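Notebook, 21 November 2023

Natural dye bench, madder and weld, continued from the last entry.

Well, the second Linton fleece took the mordant beautifully! I pulled the skeins out of the alum this morning and they have that slightly grippy feel between finger and thumb that I've come to trust more than any recipe. Four of them went straight into the madder, the fifth is hanging undyed as the reference. Helge Bakke wants it labeled properly this time (fair enough, last February we had two reference skeins and no idea which was which), so it has a knot in each end and a paper tag on a loop of cotton.

Weights, before I forget. Dry fiber for the whole batch 690 g. Madder root at 200 g, ground here, from the Sethi sack. I know that's lean. I want to see what the lean bath does on this fleece before I start throwing root at it, and the Sethi root has been so strong that I'm really not worried. It smells wonderful too, like a cellar with apples in it.

Bath temperature is the thing I'm most excited about. We've always brought madder up quickly and then fretted about it going brown. Today I went slowly, lid on, gas as low as it will sit, and stirred with the long glass rod every time I walked past. The color started moving into the wool much earlier than I expected. By the time I'd washed up the mordant pot the skeins were already a good salmon, and an hour after that they'd gone to a real brick, the kind you see on old kilims.

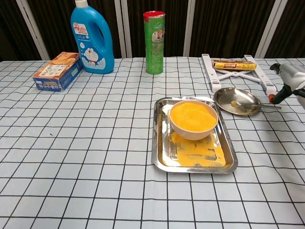

Tap water again for this one. I did think about the chalk. Helge's theory is that the water at the Trindstead workshop is so much harder than ours that their reds come out redder for no other reason, and I'd love to test it with two small jars side by side, one with a pinch of chalk and one without. Needs the small scale, which is still out of batteries. Put AAAs on the list!

Weld: simmered the tops (chopped, stalks and all) and strained through the old pillowcase. Very green liquor, then much more yellow once I stirred in the washing soda. I dipped one short length of the Jilano yarn just to look, and oh, it's lovely — a sharp, clean lemon with no mustard in it at all. The Jilano is a tighter twist than the Linton and I had half expected it to stay pale in the middle of the ply. I untwisted an end and the color goes all the way through.

Things that went less well. The green skein tie bled. I used the leftover acrylic, or what I thought was acrylic, and there's now a faint bluish ring on skein 3. It will probably vanish under the red, but from now on it's undyed cotton ties only, figure-eight, four to a skein, loose. Also I overfilled the big pot and had to ladle some out into the bucket before I could get the last skein under. Saved the ladlings for a second bath. 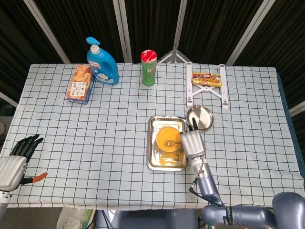

Second bath plan: whatever is left in the madder pot plus the bucket, no new root, and the two thin Jilano skeins. I'm hoping for a peach. If it comes up dull I'll try a very small dip in the iron afterward, just seconds, and keep the iron pot well away from everything else. Please, anyone using the bench, the iron spoon is the one with red tape on the handle and it stays in the iron pot.

Lightfastness cards: cut new ones from the gray board and wound nearly all of them. Half of each card is covered with foil, the other half faces out of the south window. The weld is what I'm most curious about, as the old card from the shop yarn has hardly budged and I want to know if ours will hold up as well.

Ledger number for the madder batch is 1,879, weld goes on the next line. Helge, if you're in before me, the skeins are cooling in the pot overnight on purpose. Leave the lid on, and have a peek if you must, but don't lift them!

To do: rinse, spin out, dry in the shade. Photograph next to the reference skein in daylight. Write to Sethi about another 5 kg of root.

Dye bench notebook | Questions to Helge Bakke | © 2023 | Back to top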